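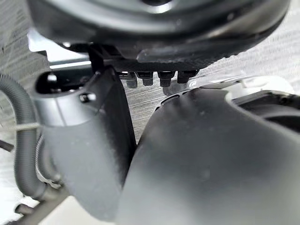 Short black pegs under a round housing, what goes on them?

Asked by Wilfredo Saludo, 29 March 2005

I have a big round dark gray housing with a textured band along its lower edge, the kind of crosshatch that looks like carbon fiber. Under the band there are four short black pegs in a row. They are not the same. The third one hangs down farther than the rest, the second is short with a rounded tip, and the one on the right is wider and more square.

I bought the unit used from a shop in Perkberg and it came with no manual. The label inside the carton says Irkel 380 and nothing else I can make sense of. I want to clean it before I put it back up in the workshop. Are the pegs supposed to be different lengths, or have some of them snapped? And do they pull out?

3 answers

Derell
Mine are all one length, so yours are broken. Get new ones.

Taha Abdel Rahman
I would not order anything yet. There was more than one version of these and the pegs were not the same on all of them. Look at the tips with a flashlight. A snapped peg has a rough, lighter face where it broke. If the tip is smooth and has the same dull finish as the sides, it was most likely molded that way. A rounded tip sounds molded to me, but I can't tell you for sure about the long one.

Don't pull on them. On the one I had, they were part of the housing and I cracked one finding that out. For cleaning, use a damp cloth with a drop of dish soap and an old toothbrush between the pegs. Go easy on the textured band, dust packs into it and a stiff brush will leave marks. Let it dry overnight.

If you do need parts, Metwally used to sell the lower ring as part number 403. I paid 12 dollars for mine in November. Measure yours across first and ask them if it fits.

Guest
Same question here but mine has only three pegs. Did you ever find the manual?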